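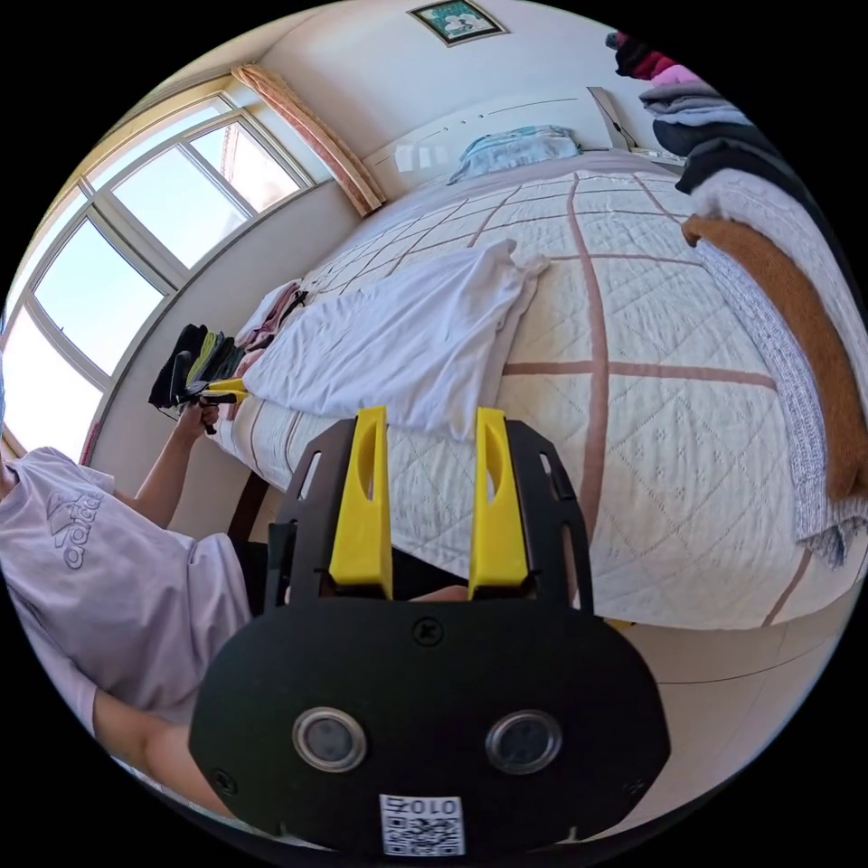
The Drink After the Shift

Kisine is a one-road town and the road goes past Toom, which is the bar. Used to be a feed store. Six in the evening the lot is full already, pickups mostly, a couple of bikes.

Úna Buckley drank there for eleven years. Not every night, she tells me. Then she laughs. OK, every night.

She worked second line at Pallar, the frozen food plant out by the highway. Ten-hour shifts, cold room, knees gone by forty. You got off and your hands hurt and someone said Toom, and that was the evening. Two beers. Then four. Then a bottle at home on top, vodka, kept behind the dog food where her son wouldn't look. He looked.

"I never missed a shift," she says. She says it three times while I'm there. It was the thing she held on to, that a person with a problem would of missed a shift.

Plenty of people in town hold on to the same thing. Alcohol is legal, cheap, sold at the gas station next to the windshield fluid. We talk a lot about pills around here and we should. We talk less about the stuff that everyone's uncle drinks. Úna's own doctor asked her once, how many a week, and she said six, and he wrote down six.

The stop, when it came, was dumb. Her word. A Sunday, she was making soup, and she couldn't hold the ladle. Hands going. She'd tried to cut down that weekend, all on her own, didn't tell a soul. By evening she was sweating through her shirt and seeing ants on the wall. Her son drove her in.

Doctors will tell you this part and I'd like it in bold if we had the room: heavy daily drinkers should not quit cold by themselves. Withdrawal can mean seizures. It can kill you. Go in, call someone, get it supervised. Úna did not know any of that. She thought it was flu and guilt.

She spent five nights in the hospital and then 81 days in a program two towns over, part of it living in, part of it driving back and forth in a car with one working window. The bill after insurance was $1,198. She remembers the number because she had worked out what she'd spent at Toom in a bad couple of months and it was more.

Gintarė Rebane ran her group. Still runs it, Tuesday nights, folding chairs and bad coffee. Small woman, big scarf, no patience for speeches. She has been doing this work for most of her adult life and she's seen roughly 200 people from the plant alone, from the office as well as the line.

"They come in and want to talk about willpower," Rebane says. "I want to talk about what happens at six o'clock. Where are you at six o'clock? Who is there? What is in the fridge?"

So that's what they do. Six o'clock. One man took up driving his daughter to swim practice, hates the smell of the pool, goes anyway. Another one works at Tremex, the tire place, and just stays late and sweeps. His boss thinks he's after a promotion. Úna walks. Past the water tower, round the ball field, home. In winter she does it with a flashlight and those rubber spike things on her boots.

She slipped 3 times in the first year. Says so flat out. The worst was September, her sister's wedding, a glass of something with bubbles in it and then she woke up Tuesday. Rebane did not shout. Rebane asked what time it was when she took the glass.

I asked about the pills too, the ones that cut the craving. Úna takes one with breakfast. Some in the group do and some don't, and there's a bit of grumbling about it, whether it counts. Rebane shuts that down quick. Ask your doctor, she says, and mind your own chair.

Her son is nineteen now. He doesn't say much about it. He still checks behind the dog food — Úna has seen him do it — and she lets him. The dog died two winters ago. They never moved the bag.

What about Pallar? The plant added a phone line for workers last spring and a poster in the break room. Úna went by to see it. It's behind the door, so when the door's open you can't read it, and the door is allways open. She told them. They said they'd look into it.

She quit the line in the end, knees, and does mornings at the school kitchen. Soup, mostly. Toom is on her way home and there isn't another road. She drives past it with the radio up loud, and some nights a guy she knows is out front having a smoke, and he waves, and she waves back.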